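Why I Took the Ad Network Off This Site

Last updated: August

I removed the last of the advertising code from this blog on Monday. It had been here for 11 years, in one form or another, and I want to write down why it went, partly for the readers who asked and partly so I don't talk myself back into it next spring when the hosting bill comes.

When I started, putting ads on a small site was simple. You signed up, pasted in a few lines, and a box appeared in the sidebar. The box showed things that had some connection to what you wrote. If I posted about printers, the ad was for ink. I made enough in a good month to cover hosting and a couple of pizzas. I had no complaints.

Over the years the company running that box was bought, and then the company that bought it was bought. I was moved from one dashboard to another without being asked. The last one I dealt with was Skorkari, which handles ads for a lot of sites my size. Skorkari doesn't sell the ads. It runs an auction every time someone loads a page, and other companies bid on that visitor. Skorkari also owns one of the bidders, Mondari, and it owns the tool that I was supposed to use to check whether the auction was fair. So the same company was holding the auction, bidding in it, and writing the report afterward.

I knew this in a general way for years and didn't think about it much. I don't think most small publishers do. The money was small, the code was already in place, and there was always something else to fix.

What changed my mind was the report for last spring. My traffic was up a little over the year before and my earnings were down by more than half. I wrote to support and asked what share of each ad sale was kept by Skorkari, what share went to Mondari, and what share came to me. The answer was that this information was "not available at the account level." I wrote back asking at what level it was available. That ticket was closed without a reply.

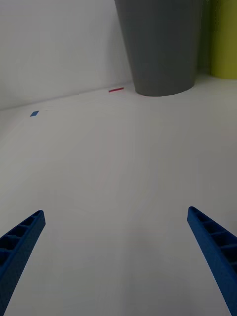
Blue ribbed gripper fingers over a white tabletop.

So I did what I should have done earlier and looked at my own pages with the browser's network tab open. One article, with two ad slots on it, made 316 requests before it settled down. The article itself was text and one picture. Nearly everything else was the auction: bidders being told about the visitor, bidders answering, trackers checking in with other trackers. On my phone the page took long enough to load that I would have left if it hadn't been mine.

That bothered me more than the money did. People who come here to read a few paragraphs were having their visit passed around to companies I had never heard of and couldn't have listed if they'd asked me. My privacy page said I worked with "select partners." I hadn't selected any of them. I have rewritten that page, and it is now very short.

I looked at the alternatives before pulling everything. Grellwood is a smaller network that sells ads directly and says it doesn't track readers between sites. I liked what I read, but they want more traffic than I have, and they were polite about turning me down. Lo Presti, the other one people recommend, does newsletter sponsorships. I don't have a newsletter and don't want to start one just to have somewhere to put a sponsor. I also thought about selling a sidebar spot myself, the way people did before the networks. I may still do that if someone asks. I'm not going to go looking.

There is a lot of talk right now about whether regulators should break up the big ad companies. I think they should at least stop one firm from working both sides of the same sale. If a real estate agent represented the buyer and the seller, owned the listing site, and wouldn't tell either side what the commission was, people would understand the problem right away. Online ads are harder to see because each sale is worth a fraction of a cent and is over before the page has loaded. Add up enough of those fractions and it's a very large business – one that a lot of local papers and hobby sites depend on with no real choice of who to deal with.

I'm less sure that breaking them up would send much money back to sites like mine. Some of it might go to the larger publishers, who have lawyers and can bargain. Some of it would probably end up with whichever middleman comes next. I'd still rather have 3 companies competing to give me a bad deal than one.

As for how this site gets paid for now, I'm paying for it. Without the ad code the pages are small enough that I moved down to a cheaper hosting plan, which covers part of the gap. There's a tip link at the bottom of the About page. I don't plan to mention it again.

If you run a small site on one of these networks, open the network tab on your own page some evening and scroll through what loads. Then ask support for the split on your ad sales, in writing. If any of them gives you a straight answer, please leave it in the comments, with the wording they used. I'd like to compare it with what I got.

11 comments
Shared 2 times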